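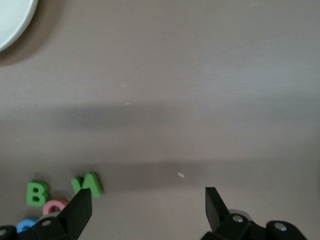
Looking after the letters cell — notes that go with the data

Last updated Sun 14 April

I look after the two-arm cell at Doltcombe, and this file sits next to the recordings from it. It started as a list of things I kept forgetting. If you only want the data, the folder layout is near the bottom. If you're setting the cell up yourself, please read the lot before you touch a screw!

What the cell does

Two arms, one table, foam letters, coloured plates. The job is sorting letters onto plates. We call the project Dultar, and the older runs are filed under Drirnongate, which was the name when the cell lived in the other building. Same arms, same grippers, different table height, so don't mix the calibration files (I have, and it cost me a whole afternoon).

Start-up, in the order I do it

Wipe the table with a dry cloth. Foam sheds, and a crumb under a fingertip is enough to make a thin letter skate off when you try to pinch it.

Power the arms and wait for the lights on the joint units to go green. Then open both grippers fully and have a look through the wrist camera. You want both fingers in view with clear table between them. If one sits noticeably higher than the other, stop and go to the finger section.

Put the plates down next, in a loose triangle, then the letters in the middle. I don't measure any of it. Rotated and upside-down letters are fine, in fact I'd rather have them. 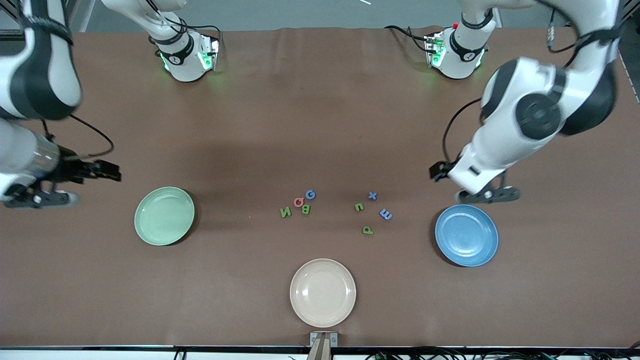
Both arms over the table, plates out and letters in the middle.

Fingers and screws

The screws in the gripper links work loose. I check them every 10 sessions with a small driver, hand tight and no more. In March I overdid one and rounded the head, then spent ages getting it out with a rubber band and bad language. Spares are in the Bainbridge tin on the shelf.

If a finger has been off, redo the gripper zero before recording anything. Close it gently on nothing, save, open it, close it again. The two readings should match. If they don't, the link is still loose somewhere and you've missed a screw.

Cables

Leave a loop of slack along each arm. I once tied mine down neatly and the wrist couldn't turn all the way — it faulted halfway through a run and I blamed the software for two days. Have a look under the front edge of the table too before you slide a chair in.

What's in the folders

runs/ has 752 recordings, of which 575 passed my check and are listed in good.txt. The rest are kept because failed grasps are useful to somebody, probably. Each run has the wrist views, the table view and the joint log.

calib/ has one file per rebuild. Use the newest one dated before your run.

notes/ is me muttering about fingers.

Known problems

Arm shadows fall across the table in the wrist views. They move with the arm, so don't subtract a fixed background.

Run 80 has a joint log that stops early. The video is fine, I just haven't got round to trimming it.

The left wrist drifts a little after a long session — let it rest, re-zero, carry on.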